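Home | Courses | Handouts | Contact
Search this site Enter keywords Go

Handout 9: The Small Kitchen Counter
March 20, 2025
by Jadwiga Krawczyk

Welcome back, everyone! Last time we got a bit carried away with pantries (my fault, I do love a pantry), so we're going to slow down and spend this session on dishes that live out in the open. 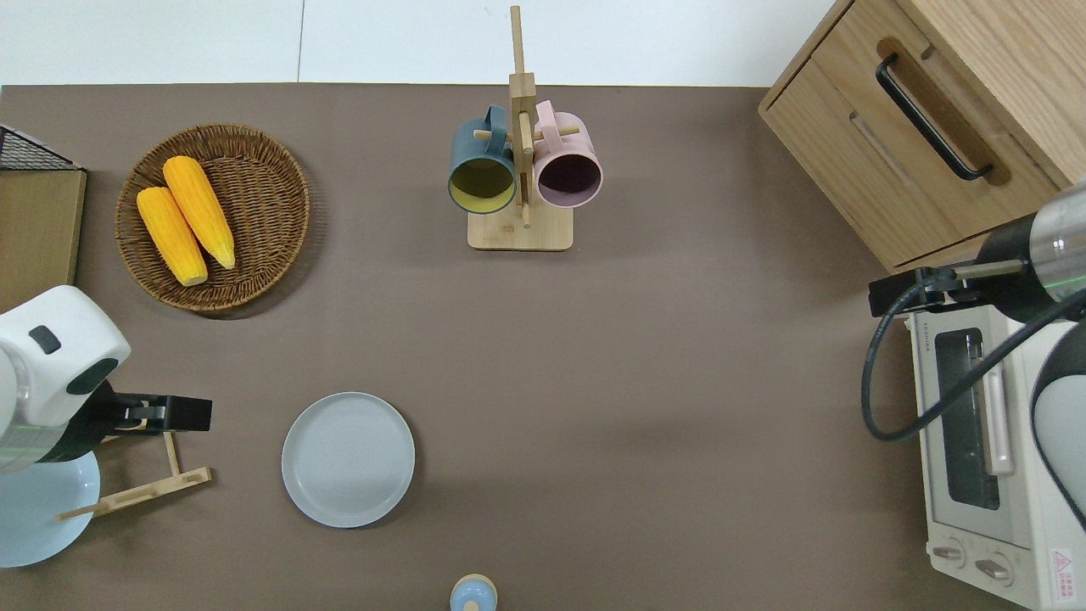

Start by thinking about which dishes you reach for every single day. Those earn a place on the counter, and the holiday platters you last used in December can go up high.

Mugs first. A mug tree takes up very little room, but it does need some elbow space all the way around, so try it in a few spots before you settle.
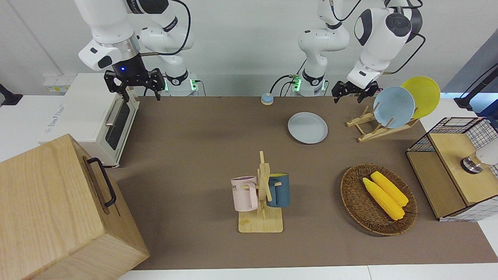

Keep clear of the toaster oven door, too. Open it fully, leave it open, and see what it would bump into. My own counter is 76 inches long and I still got this wrong for years!
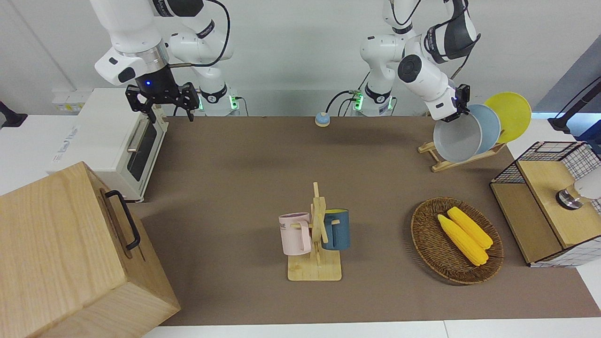
Plates are happy standing up in a wooden rack. Put the ones you use most where your hand lands first, and leave a gap or two so you aren't wrestling them out at breakfast.

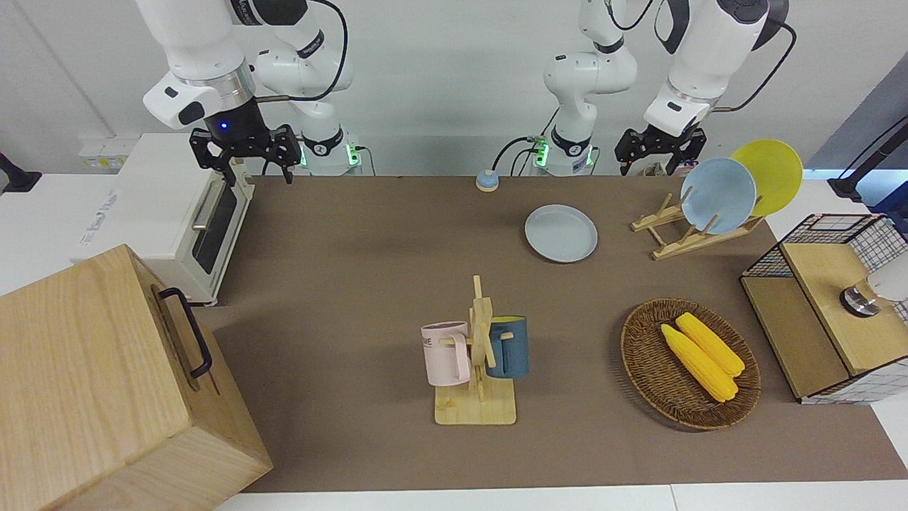

For next time

Sketch your counter on page 22 of the workbook, mark the outlets, and bring it along. Pencil, please, as we'll be moving things.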